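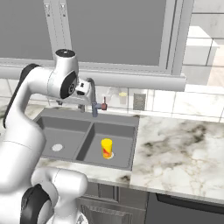
Review of the Flellska kitchen pack for the Wanine simulator

Home Projects Reports Resources Contact
Search this site Go
Last updated: November

1. Introduction

This report covers a second-year group project in which we tried out Flellska, a set of simulated kitchens sold by Gunn as an add-on to its Wanine robot simulator. The department wanted to know whether the pack was good enough to use in the manipulation module next year, in place of the plain table-top scenes that came with Wanine. We were given a student licence, one desktop computer with a mid-range graphics card, and a term to do the work.

We did not have a real arm for this project. All the results below come from simulation, and we say nothing about how well they would carry over to a real kitchen.

2. What is in the pack

Flellska comes as one download with 20 kitchens, a folder of loose objects (cups, jars, bottles, plates, some cutlery) and a set of short tasks written as plain text files. Each task file names a kitchen, an object, where the object starts and where it should end up. The kitchens have working doors, drawers and taps, although the taps only turn and no water comes out.

The arm is loaded separately from Wanine's own library. We used the white arm throughout, with its standard gripper, because the example scripts were written for it.

We spent most of our time in a kitchen with a double sink, a marble worktop and a window behind the tap. The cup task in that kitchen starts with the yellow cup standing in the right-hand basin. The arm has to pick it up and put it down on the clear stretch of worktop to the right of the sink.

3. Installation

Installing Wanine took one afternoon. Flellska itself was quick to add, but the first start failed because the pack expects a folder called "assets" in the user's home directory and our machine keeps home directories on a network drive. The error message did not mention the folder. We found the cause by reading the start-up script, and moving the files to the local disk fixed it.

The manual for the pack is short and clear about the kitchens. It is much weaker on the task files. Two of the settings we needed, the time limit and the object's starting turn, are not described anywhere, and we worked them out by changing values and watching what happened.

4. Method

We wanted to test three things: whether the scenes load and run without faults, whether the objects behave in a believable way, and whether a simple controller written by students could get through the tasks.

For the first, we wrote a script that loaded a kitchen, ran one task to its time limit and closed it again. We left this going overnight over several nights and it logged 2,205 runs.

For the second, we dropped and pushed objects by hand using Wanine's mouse tool and made notes.

For the third, each member of the group wrote their own controller for the cup task. The controllers were allowed to read the cup's true position from the simulator. We had planned to use the simulated camera as well, but dropped this when it became clear how long it would take.

5. Results

5.1 Loading and running

The overnight script finished without stopping. There were 94 runs that ended early with a physics error, and all of these were in kitchens with a corner cupboard. It looks as if the cupboard door and the one next to it overlap slightly when closed, and the simulator sometimes pushes them apart with a lot of force. We reported this to Gunn through the support form. They replied that it was a known fault and would be dealt with in a later version, with no time given.

Loading is slow. A kitchen took almost 2 minutes to appear the first time it was opened after a restart. After that the files are cached and it is much better.

5.2 Behaviour of objects

Cups and jars behave well. They tip over when pushed near the top and slide when pushed near the base, and they settle properly after being dropped. Plates are less good. A stack of plates creeps slowly sideways if left alone, and after a while the top one falls off.

The basins were better than we expected. An object dropped into one ends up on the flat floor and stays there, and the divider in the middle is a proper solid shape. In the free scenes supplied with Wanine, the only sink is a flat panel with a picture of a sink on it.

The glass bottle on the worktop by the window is rendered so faintly that it is hard to pick out against the white tiles. This would matter to anyone using camera input. The small yellow jar standing on the same part of the counter is easier to see.

5.3 The cup task

The cup task is harder than it reads. The tap is a tall curved one whose spout hangs over the divider between the basins, so a straight path from the left side of the sink to the cup tends to run into it. All of our first attempts hit the tap. The arm then either stopped with a force warning or dragged the gripper along the spout until the time limit.

What worked was adding a waypoint above the tap and a second one directly over the cup, then coming straight down. The version with the waypoints completed the task in most of our test runs. The failures that were left came mainly from closing the gripper too high on the cup, so that it slipped out on the way up – a smaller step size near the cup helped with this but made the whole run slower.

One of our group tried planning the whole path with the planner built into Wanine. It found its way past the tap without any help, but it treated the cup as an obstacle as well, and we had to switch off that check by hand for the final approach.

6. Comparison with Flernico

We also looked briefly at Flernico, an online service that runs similar kitchen scenes in a web browser. It needs no installation and starts quickly. Its arms can only be moved through a fixed list of commands, though, and the scenes cannot be edited. For a first demonstration in a lecture Flernico would be easier. For project work we think Flellska is the better choice, mainly because the task files can be changed in any text editor.

We did not compare prices in detail, as Gunn quotes for teaching licences case by case.

7. Recommendations

We recommend that the module uses Flellska, with the following points in mind.

- Install it on the local disk of each machine and open every kitchen once before the first class.
- Leave out the kitchens with corner cupboards until the fault is fixed.
- Give students the two missing task settings on a handout.
- Use the cup task as the second exercise. The first should be something with nothing in the way, such as moving a jar along the worktop.
- Avoid stacked plates.

8. Further work

The camera part of the project was not done and would make a reasonable project for another group. The overnight script and the waypoint controller are in the shared project folder, along with our notes on the task file settings. The script needs the kitchen list edited by hand before it is run on a different machine.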